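How a Robot Hand Gets Its Checkup

A robot hand works hard. In one day it may open and close 2000 times. After that much moving, small parts can slip out of place, just like the screws on an old bicycle. So a robot hand needs a checkup.

The robot in this story works at a food lab in a town called Waltusham. Its job is to pick up vegetables and put them in boxes. The people who work with it call it Dekell.

What is the hand made of?

A robot hand is often called a gripper. Dekell's gripper has fingers, but they are not like yours. Each one is made of flat plastic pieces called links. The links are joined with pins, and a pin works like the hinge on a door. It holds two pieces together and still lets them turn.

There are screws in the fingers too. If a screw is too loose, the finger wobbles. If it is too tight, the finger gets stiff and cannot bend well.

Step one: Power off

The checkup starts at 7 in the morning, before the robot begins work. A technician turns off the power and puts a lock on the switch. Now the robot cannot start by accident. Only the person with the key can take the lock off. You should never put your hand near a machine like this, even if it looks still.

Step two: Cleaning

Vegetables can leave dirt and juice behind. The technician wipes each link with a damp cloth and uses a small, soft brush to clean around the pins. Then everything is dried.

Step three: Looking and wiggling

Next, the technician moves each finger by hand. It should bend smoothly and make no scraping sound. Any cracked link has to be changed. At the lab there is a drawer of spare links, and changing one takes 2 people, one to hold the finger and one to push out the old pin.

Step four: Tightening

The technician tests every screw with a screwdriver. A screw that has worked loose gets a small turn, and then the finger is wiggled again.

Step five: The grip test

The lock comes off and the power goes back on. Everyone stands behind the yellow line. Now the robot has to hold something real. A cucumber makes a good test. It is long, so it will tip over if the fingers do not hold it well. It is bumpy, and it bruises if they squeeze too hard.
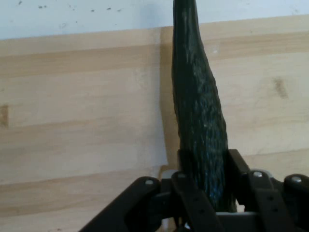 A cucumber held upright by its lower end. Look for the silver screw heads on the black fingers.

During the test, the technician watches to see if the cucumber leans or slides. Afterward it is checked for dents. If there are any, the robot is told to close its fingers more gently, and the test is done again with a new cucumber. The full test is 50 grips.

When the test is finished, the technician writes the results in a notebook kept next to the robot. The next checkup is in 2 weeks.

Words to know

Gripper: the part of a robot that holds things.
Link: a stiff piece that joins to other pieces to make a finger.
Pin: a small rod that lets two links turn.
Technician: a person who takes care of machines.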